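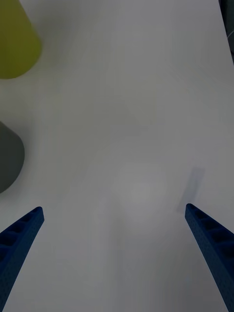
The pale matte table is having a long run, and I remain unconvinced. Every showroom I walked through in November had one, no pattern, no grain, the gray-white of skim milk. The salesman at Clutell told me it would "calm the room." It cost 16 dollars a month on their plan, and my room wasn't upset.

Mimoza Nedeljković bought hers from Grasso 2 years ago and still defends it. She likes that she can find a dropped screw on it. Fair enough. She also wipes it 3 times a day, which she left out until I asked.

Heriberto Tapia refinishes tables for a living and is less polite. "Plain surfaces show you everything," he said. "Shadows, crumbs, the ring from your coffee. People think plain means easy."

I put the question to Starkari, whose version sells for $309. Their answer was that a matte finish hides fingerprints. Maybe so. Mine came on loan for a couple of weeks, and by the second evening I was eating over the sink.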